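Notebook, Wudham refurb floor, cell 2
October 22, 2020

Second full week with the arm on desktop teardown. 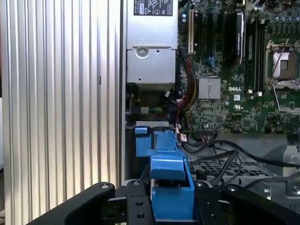 Count since the cell was turned on for production is 331 units through, all desktops from the Skendgate return. Skendgate has promised up to 1,000 in total, so the mix should stay the same for a while: mostly one family of case, power supply at the top, board on the right, blue plastic for anything meant to be moved by hand. That consistency is the only reason the arm was put on this lot first. The Herath pallets are a mixture of everything and stay on the manual benches.

Division of work as it stands today, for anyone coming over from Skornside:

Person: visual check, asset tag scan, side panel off, cable check, anything with a damaged case.
Arm: blue latches, drive carrier, then memory if the latch step went clean.
Person: CPU, heatsink, all connectors, power supply, final sort.

The original plan had the arm doing the power supply as well. Dropped. The cable harness goes past too many things on the way out and the gripper has no good way to tell a free cable from one that is still plugged in. A person feels the tug and stops. The arm has a force limit, which stops it too, but at the setting where it reliably stops for a connector it also stops for a stiff latch. We tried two compromise settings and neither was worth keeping.

Latch step

Current approach is straight down with the jaws fully open, pause, close on the tall part of the latch, then rotate the wrist. The pause was Hạnh Châu's change. Before that the program closed on arrival and any small error in case position turned into a side load on the plastic. With the pause, the wrist camera takes a picture, the position is corrected, and then it closes. Costs a little time per unit. Broken latches went from a daily topic to 7 for the whole run, and four of those were from before the change.

Remaining three: one was already cracked according to the intake note. The other two were cold. Those cases had come directly from the trailer and went into the cell within minutes. I don't have proof that temperature is the cause, but the plastic felt different by hand. New rule is that pallets sit inside overnight before they are broken down. Receiving has agreed as long as we keep the fire lane clear, so the overnight spot is the strip along the east wall and nowhere else.

Lighting still matters more than I expected. Bare metal inside the case gives strong reflections and the correction step sometimes locks on a bright edge. When it does, the offset it reports is much larger than any real placement error could be. I added a limit: if the correction is over 12 mm, the arm backs out and raises the amber light. Operator looks, reseats the case in the fixture if needed, and presses continue. Please do not press continue without looking. I know it usually works.

Fixture

The left stop is wearing. There is a visible groove where the case corners land. It can be flipped once to get a fresh face, then it needs replacing. Part drawn up, not ordered. Will ask the shop for a harder material and a slightly bigger lead-in, as people are setting cases down at an angle late in the shift and sliding them home, and the present edge catches the feet.

What has changed for the bench crew

Writing this down in some detail because the Skornside managers asked for it and I would like the answer to be the same each time.

Before the cell, each technician took a unit from intake to final sort. Slow start to the unit, fast in the middle, slow at the end. They set their own pace and could leave a unit half done to go help someone. Now one technician loads, one does the after-arm work, and a third floats between the cell and the manual benches. The loader's job is the one people complain about. It is more lifting in a shorter time, with less to think about, and the arm is ready again before a person would naturally want to lift the next case.

Changes already made in response:

Loader rotates at every break, no exceptions. In the first week this was left to the crew and the same two people ended up on it all day, mostly out of politeness.

Roller section extended so that cases arrive at fixture height. No more lifting from the pallet straight into the fixture. Pallet to roller is still a lift. A scissor table is on the request list for November.

The arm no longer signals when it is waiting. It used to beep. The tower light goes white, and that is enough. Everybody near the cell is happier, including the manual benches, who had no reason to hear it in the first place.

On the good side, sore thumbs. The latches and the drive carriers are a pinch-and-pull motion repeated all day, and several people had been taping their thumbs. The two who had it worst report that it has eased. It also means I can put them back on memory and connectors without feeling bad about it.

Less good: the after-arm technician now gets only the awkward part of every unit. Heatsink screws, processor levers, tight connectors. There used to be easy steps in between that worked as a rest. I measured nothing here, this is from standing there for half a shift and doing the job myself for the other half. By the end my attention was poor and I bent a pin on a socket, which I have logged under my own name.

Possible fix is to give one easy step back. The drive carrier is the candidate. The arm would be idle for longer, and the throughput number on the wall would go down a bit. I think it is a fair trade but it needs to be tried with the thumb question in mind, because the carrier is half of that problem. Trial as follows: carriers by hand in the morning, by arm in the afternoon, one full week, same crew. Log bent pins, missed screws, and anything people say unprompted.

Headcount. The question comes up each time somebody new walks past the fence, so: no positions were removed at Wudham for this cell. Two people moved from teardown to test, both had asked before the cell was approved. What happens if a second cell is funded, I don't know, and I have told the crew that I don't know. I would ask the Skornside people to give the same answer if they come over to look.

Training

Four people can now clear a stop and restart. Two can jog the arm out of a case if it halts with the jaws closed. That second number is too low. If both are out and it halts holding a latch, the choice is to wait or to hit release and let the arm settle, and a settling arm over an open board is a poor idea. Hạnh Châu is writing up the jog procedure with the pendant screens printed at full size. She wants it short enough to hang on the fence. First draft ran to several pages, most of it warnings. We went through and moved the warnings into the steps they belong to.

One thing that came up in training: people reach for the case as soon as the jaws open. The jaws opening is not the end of the cycle. The arm may still do a second look and come down again. The light curtain catches it and stops everything, so no one is at risk, but it accounts for a large share of the stops we log as "operator." I would rather rename that category. It is the program that makes the arm look finished when it isn't. Proposed change is to have the arm lift clear to the park position before any second look. Adds travel, removes the confusion.

Parts flow

Memory out of the cell goes into the anti-static trays by slot order. The after-arm tech was re-sorting these by size. Changed so that the trays go to test unsorted and test reads them anyway. Removes a step that existed only because the manual benches had always done it.

Blue latches that come off whole are kept in the bin under the controller. Refurb uses them for cases going back out. Please stop throwing packing foam in that bin.

To do

Flip left stop, order replacement.
Park-before-second-look, test on scrap cases first.
Move the overhead light at the fixture toward the operator side and compare how often the amber light comes on.
Carrier trial schedule to crew before it starts, not the same morning.
Rename the "operator" stop category.
Two more people through jog training.
Ask Skendgate if the next load has the same case. If the latch has changed we need one unit in advance.
Gripper jaw screws: check and mark with paint pen at each shift start. Initials on the sheet.

Cell off and locked out at end of shift, key in the cabinet. Last unit is still in the fixture with the latch step not run. Leave it there, I want it for the light comparison.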